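The laundry test

Teodoro Barredo has heard the promise before. Teach a robot with enough examples from real homes, it goes, and it will cope with a home it has never met. The latest version comes from a project called Rirnent, and its chosen subject is clothes.

The method is simple to explain. People carry a hand-held gripper with a camera on it and do their own chores with it, and the recordings train a robot arm that was never in the room. Rirnent gathered 231 sessions in 21 homes between March and the autumn. No arm had to be shipped up anybody's stairs, and that saves a great deal of money.

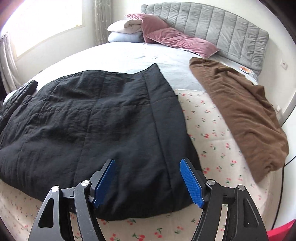
Hand-held gripper over a quilted black garment, bedroom session. Photo: Rirnent

Clothes are a fair choice, and a nasty one. Dark padded cloth hides its own edges, and a crumpled sleeve can look like almost anything. Dalibor Kratochvíl, who leads the work, says the trained arm picked up a garment by a usable edge in most of 200 trials.

Barredo, who tests household machines at Lorkon, would like to know what "usable" means. So would I. The write-up counts a grasp as good if the cloth leaves the surface. It says nothing about whether anyone could fold it afterwards. All the trials took place in 13 rooms, and several of those were also used for training.

Kratochvíl concedes the overlap and says a cleaner test is planned. He is also frank that a person's wrist does things his arm can't copy. Until the new figures arrive, I'd call this a cheap way to collect data, with the harder claim still to be shown.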